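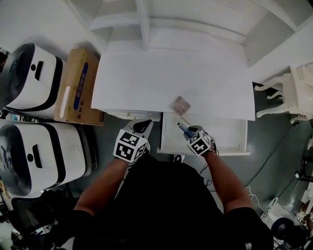
haberkorn_hobbyist
So I finally have a result worth arguing over. The question I've been chewing on is whether glove demos can replace teleop for the drawer task, where you put a small object into an open drawer. The collection side is simple: white gloves, a tag cube on the back of each wrist, and you just do the thing with your own hands at a desk. I got 290 usable demos that way. Policy A trained on those alone, policy B on 172 teleop demos of the same task. A did better on the bottle and worse on the little translucent box, and I can't work out why. Same Skorna arm for both, same eval positions.

dultix_dan
Nice! But you're comparing 290 to 172, so how do you know it isn't just more data? Cut the glove set down to 172 and run it again before you tell anyone gloves win.

haberkorn_hobbyist
Fair, although I spent the same number of hours on each set, and hours are what I run out of. I'll do the matched run anyway.

gayan_debnath
I'd bet on the tags for the box thing. When you reach down into a drawer your wrist rolls, and the front edge can hide part of the cube from a fixed camera. With a tall object your hand stays up higher. With a flat box you go way down and the pose gets interpolated right when you need it most. We saw that at Cullesa and ended up throwing out every demo with a long tracking gap. Painful, but the policy stopped hovering over the drawer.

dultix_dan
Disagree, a cube has faces pointing everywhere, that's the whole reason you use a cube. I think it's the box being see-through. Teleop has the same camera on the same gripper at train and test time, gloves don't.

gayan_debnath
Faces pointing everywhere doesn't help if the drawer front is between you and all of them lol. Plot the tracking gaps against hand height, it's ten lines of code.

remo.p
Hi all, Remo Pellegrini here, I did a lot of this with an older Skorna. You could both be right. Stick some opaque tape on the box and rerun the eval for both policies. If A is still bad, go look at the tracking. Also, how many seeds?

haberkorn_hobbyist
Um. 2.

remo.p
Do 3 at least, please. I've had the ranking flip on me between seeds.

haberkorn_hobbyist
Ok ok. Plan is the matched 172 run first, then the tape test, then Gayan's plot. White drawer inside a white desk probably isn't helping either, now that I look at it. I'll post numbers when the training jobs finish, likely sometime in September at the speed my machine goes.

dultix_dan
Put the gap plot first, it's free. I still say it's the box.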